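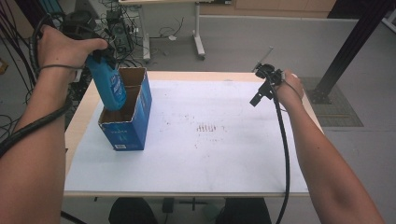
青いボトルを縦長の箱へ。左手で上からつまんで、まっすぐ下ろす。

4月 作業ノート 箱詰めの見直し(Covgate棚ぶん)

午後2時すぎから箱詰め。今日は調子がいい! 前回までずっと「箱を寝かせて横から滑り込ませる」やり方でやっていたけれど、思い切って箱を立てたまま上から入れる方式に戻してみたら、これがとても気持ちよく決まる。戻してよかった。

使っている箱は外側が青い印刷、内側は茶色の段ボール地そのままのもの。細長くて背が高いので、寝かせると場所を食うし、フタの羽根がだらんと開いて邪魔になる。立てておけば羽根を1枚内側に折り込むだけで口がしっかり開いてくれる。折り込んだ羽根はボトルを下ろすときのガイドにもなって、すうっと入っていく感じが楽しい。

つまむ位置について。前はボトルの胴を握っていたが、胴を握ると指が箱の縁に当たって、最後の数センチで必ず引っかかる。上の黒い部分をつまめば、底が先に箱に入ってくれるので、あとは重さに任せて下ろせばいい。親指は上に軽く添える。強く押すと黒いところがずれそうで怖いから、あくまで添えるだけ。

ラベルの向きも決めておきたい。箱の正面は白いバーコードのシールがあるほう(左下の隅)。ボトルのラベルもこの面に合わせて入れる。開けた人が最初に見るのがラベルの表だと、受け取ったときの感じがぜんぜん違う。入れてから回そうとすると中で擦れるので、向きは必ず持ち上げた時点で合わせる。今日やってみて、ここがいちばん大事だと思った。

作業台の紙。大きな白い紙を天板に敷いてある。台の木の縁が少し出るくらいの大きさで、これがとても使いやすい。白いと小物を置いても見失わないし、箱の青がよく映えるので口の傾きが目で分かる。箱は紙の左半分に置くのが定位置。赤茶っぽい汚れがだいぶ散ってきて、真ん中には濃い赤の短い筋も並んでいるから、そろそろ新しいのに替えたい。ロールの残りはMistirberg側の棚の下段に置いたはず。次に始める前に確認。箱の底に汚れが移ったら悔しいので、紙の交換は後回しにしないこと。

緩衝材について少し。Mirnevumの発送分では底に薄紙を丸めて入れていたが、この箱は幅がないので、丸めた紙を入れるとボトルが斜めに立ってしまう。平らに折って敷くほうがずっといい。四つ折りだと厚すぎ、二つ折りで底にぴたり。こういうのが一発で合うと本当にうれしい。

数のメモ。
通し試し:9回(箱を立てた状態、上から)
引っかかり:2回。どちらも羽根の折り込みが甘かったとき
棚の空き箱:408
Entwistle便までに必要な数:874

空き箱がまるで足りない。追加の手配を早めに。届いたら組み立てだけ先に済ませて、立てたまま棚に並べておきたい。羽根は1枚だけ折った状態にしておけば、詰めるときすぐ手が動く。全部折り込んでおく案も考えたが、閉じるときに起こし直すのが面倒なのでやめ。

閉じ方はまだ迷い中。差し込みだけで留めるか、透明テープを1本かけるか。差し込みだけのほうが見た目はきれいで個人的には断然こちらが好き。ただ、逆さにしたときの開きやすさを見ていないので、明日ためす。軽く振る、横倒し、逆さの順で。

気づいたこと、順不同。
・椅子に座ったままでも箱の口は上からのぞける。台の高さは今のままで変更なし。
・足元の黒っぽい布か袋のようなものは、椅子を引くときに踏みそうなので奥へ寄せる。
・箱の正面の下のほうに入っている白い文字がうすい。次の版で濃くできないか聞いてみる。
・青いボトルに青い箱、並べると思った以上にいい組み合わせ。棚一面にそろったところを早く見たい!

次回は紙を替えてから、閉じ方の比較と、底の二つ折りをまとめて作っておく作業。薄紙の在庫も見ておくこと。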